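HILTUMTON ALLOTMENT AND DRAINAGE ASSOCIATION
Minutes of the November general meeting

Chair: Evangelia Tzavaras
Minutes: Maarten Lambrechts
Meeting opened at 7:04 p.m. A quorum was present.

1. Previous minutes
Approved with one correction. Under item 3, "Gruvside culvert" should read "Gruvside ditch."

2. Water supply
The meter at the main gate read 422 cubic meters at shutoff. The line was drained the same afternoon. The standpipe at the Gavard end still drips at the union and will be repacked before the line is refilled. Members with plots on the lower row asked that pressure be tested with both standpipes open. Agreed.

3. Gruvside ditch
M. Lambrechts reported that silt has reached the lip of the outlet pipe. Two methods were discussed: hand clearing from the path side, or hire of a small excavator. The quote from Jacobs is $700 for one day, operator included, spoil left on the bank. Hand clearing was judged impractical below the bend. Motion to accept the quote carried, one opposed. Spoil is to be spread on the vacant plots and kept clear of the fence line.

4. Plot rents
No change for full plots. Half plots remain at the current rate until the survey of boundaries is complete. Four plots are in arrears. Written notice will go out with the winter newsletter.

5. Seed order
The joint order closes at the end of the month. Orders under $300 in total do not qualify for free freight. Onion sets will be ordered separately, as the supplier ships them in spring.
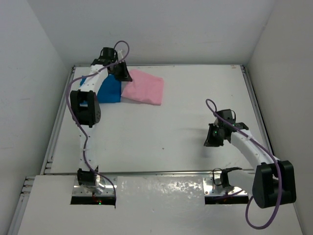

Page 2

6. Compost bays
Bay 2 is closed to new material until turned. Woody stems are to go in the pile by the shed. The request for a fourth bay was deferred pending a cost for posts and boards.

7. Other business
The combination on the main gate will be changed after the ditch work. Members will be informed by mail.

Meeting closed at 8:35 p.m.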